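Breakfast at Bilal's

Bilal Masri's shared workshop in Jindby smells like solder and burnt crust, and I mean that as a compliment! He and Ludger Ehlers have put 377 evenings (Ludger keeps a log, of course) into an arm that makes toast. I'd come for an hour and stayed till lunch.

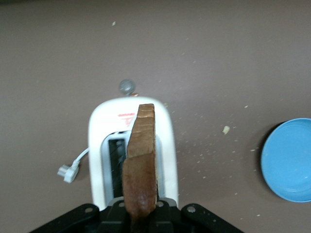 Over the slot: a slice of brown bread in the gripper's fingers.

The hard part is the squeeze. Grip too hard and the bread folds, too soft and it swings on the way over. Ludger wanted force sensors; Bilal wanted softer settings and more bread (he won, and they went through 15 loaves in May). Next up is getting the slice back out, and they're still arguing over who writes that part.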